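Stever Bench Teardown Kit
Fixture plate, holders, case clamps and task software for robot arms you already own
Sold by Trudovico. Quote on request. Ships in two boxes.

Old desktops go in. Parts come out, and with some patience on your side they go back in again.

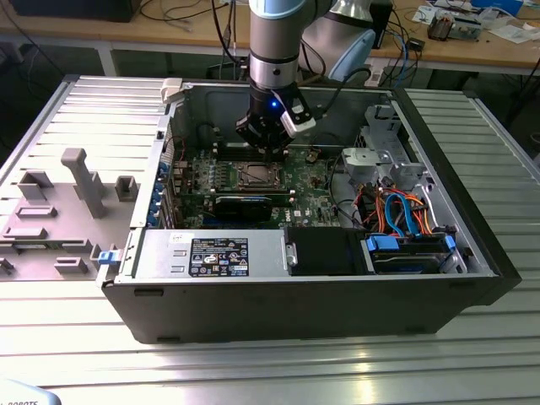
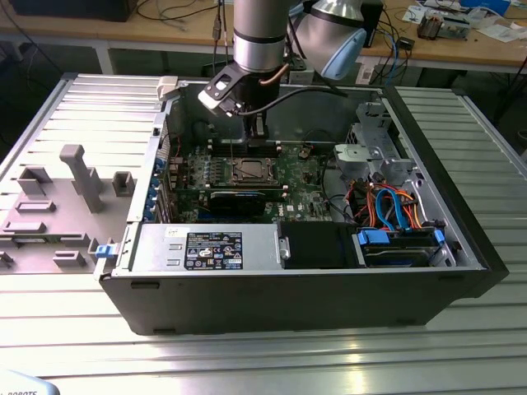 Stever at work on a Dell tower, side panel off, arm over the motherboard.

Reviewed by Noemí Cisneros | January 11, 2024 | Filed under: Bench Automation

Trudovico would like you to know that Stever is a "disassembly and reassembly platform." I would like you to know that it's a plate, a bag of gray plastic holders, some clamps and a very good piece of software. Both statements are accurate, and only one of them will help you explain the purchase order.

The idea is simple enough. You bring an arm and a gripper. You bring a computer, on its side, with the panel off. Stever gives the arm a known place to put things down, which matters more than you'd think if you have never watched a six-figure machine set a memory module on a bare table and then fail to find it.

What's in the kit

Fixture plate, gray, pre-drilled for slotted tables
Set of printed holders: posts, brackets, trays, module cradles
Case clamps for the chassis corners
Task software, one seat, with the memory and drive carrier routines
Printed setup guide (short)
Spare holders, because you will drive the arm into one

Not in the kit: the arm, the gripper, the table, the computer, or anyone to tidy your cables.

Setting it up

The plate bolts down to the left of the case, or to the right if you tell the software first. I didn't tell the software first. It asked me, in a calm yellow box, whether I was sure, and I said I was, and then we both spent the afternoon finding out.

Once that was sorted, calibration took two passes. You touch the gripper to the tall post, then to a corner bracket, and the software works out the rest. The clamps deserve more credit than the brochure gives them. A desktop case lying on metal rails will creep when something pulls on it, and a few millimeters of creep is plenty to turn a memory slot into a wall. With the clamps on, mine stayed put.

How it does

Memory is where Stever is happiest. The latches open, the fingers come down, the module goes over to its cradle and sits there looking pleased with itself. Putting it back is slower. The routine lowers the module, feels for the slot, backs off, tries again. It looks like a person hunting for a keyhole in the dark, and it has about the same success rate as a person who is mostly sober.

I ran the memory routine until the counter in the software read 3,274 grips, which includes every retry and at least one grip on nothing whatsoever. Six holders wore out enough to need replacing in that time. They snap off and the new ones snap on.

Drive carriers are fine if they have proper tabs. Loose cables are another matter. The software treats any bundle of wires as a place it would prefer not to go, and it will plan a long, polite path around them. Tie your cables back and the cycle gets noticeably shorter. Graphics cards are listed as "supported with supervision," and I would take the second word seriously.

What I'd change

The holders all come in much the same gray, so telling one from another in the parts bag is a hobby in itself. Iraís Aguirre at Trudovico tells me labels are planned for September. The setup guide could also stand to mention the left-or-right question before page two.

The software wants a license check every time it starts. Damián Ayala, who shares my bench, has begun greeting it by name.

Against the Grirby

The obvious alternative is the Grirby, which comes as a closed cell with its own arm. It's faster on memory and has a door that shuts with a lovely sound. It also does the cases on its list and no others. Stever will have a go at most towers you can lay flat, provided you're willing to teach it where the slots are. If you process one model all day, get the Grirby. If your shelf looks like mine, get this — and order extra posts.

Support and ordering

Email support answered me the same day, twice. Azucena Jaramillo handles quotes and will ask which arm you have, so know the answer. Extra holders are sold by the bag. Returns are accepted on unopened kits only, and a kit counts as opened once the plate has been bolted to anything.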